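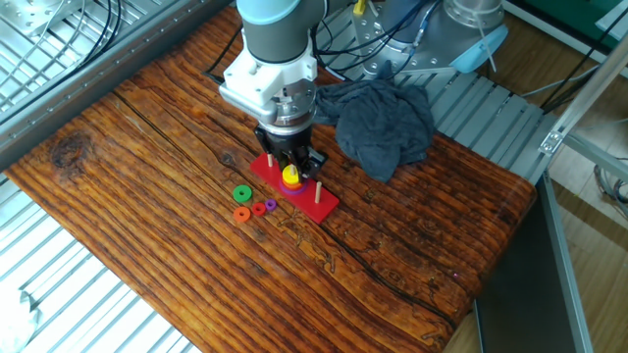
Saturday, morning session. Ring stacking, learned policy, fixed camera view only.

Continuing from the last entry. The question is still the same: does the policy get the vertical position from the camera, or does it only remember a typical height from the demonstrations? Alper thinks it remembers. I was on the other side, but after today I am less sure.

Set-up as before. Red base with the three pegs, rings on the wooden board, black parallel gripper on the arm. Controller is the Laitinen branch, not the main one, because main still has the old joint limits. Checkpoint is the one trained on 171 demonstrations. I did not touch the camera mount. Please do not touch it either, I have put tape on the clamp.

Procedure for today. The base goes down at an angle which I choose by hand, so it is not really random and I should write a script for it. Some rings start on the middle peg, the others lie flat on the wood to the left. The policy is started from the home pose. I stop the run when the ring is released, when the base moves by more than one peg width, or when the step counter reaches 612. The last number is only the longest demonstration in the set, there is no theory behind it.

I did 10 runs with the stack on the middle peg, then 10 with all pegs empty at the start.

Stack on the middle peg: 6 good, 4 bad. Of the bad ones, three were the same failure. The gripper comes down straight, the position in the plane is fine, and then it does not slow down before the top of the stack. The fingers press the upper ring and the force stop triggers. The other bad one was my mistake, I started it with the wrong home pose. I keep it in the table but marked.

All pegs empty: in the first runs the ring was released too high and fell over the peg by itself. It counts as success by our rule, but I do not like it. If you look only at the success number, empty pegs seem easier. If you look at the release height, it is nearly the same height as with the stack. This supports Alper.

Tried after coffee: same start, but I moved the stack from the middle peg to the left one. The arm went to the middle peg anyway, two times from two. Then I put the base at a flatter angle and it went to the left one correctly. I have no explanation. Maybe the fingers hide the left peg from this camera during the approach, when the base is turned that way. To check: replay the saved frames and see at which step the peg disappears.

Small things, so I don't forget them:

The purple ring is wider at the base of the stack than the small purple one on the wood. In the log both are called "purple". I renamed them purple_L and purple_S from run 4 on. The earlier runs need to be corrected by hand. Same problem with orange, there are two of them and the log does not know which.

The grain of the board is strong and goes diagonally, and the segmentation gives small false regions near the long crack. They were never chosen as a grasp target today, but the score of one of them was higher than I would like. Could try the plain grey board from Stuteck if it is still in the cupboard.

Second arm was parked for the whole session. Its joint states are still written into the files, so the files are bigger than needed. Remove this in the export.

Discussed with Alper at lunch. He proposes to hide the depth information in another way: keep the images, but shift the recorded gripper height by a constant in half of the demonstrations and train again. If the policy uses the picture, the shift should hurt it. If it only remembers, it will just learn something in the middle. I think the idea is good, but a constant shift can also be learned from the first frame – the home pose would be shifted too. Better to shift only the part after the grasp. We did not finish this discussion.

To do:
Script for base angle, with seed saved in the log.
Correct ring names in runs 1 to 3.
Replay of the left peg runs.
Ask who has the Curex force sensor, the threshold we use now is from the old fingers.
Measure release height against top of stack for all runs, not only the bad ones.

Data is copied to the group disk under billorow/rings, raw and unfiltered. Table of the runs is in the same folder.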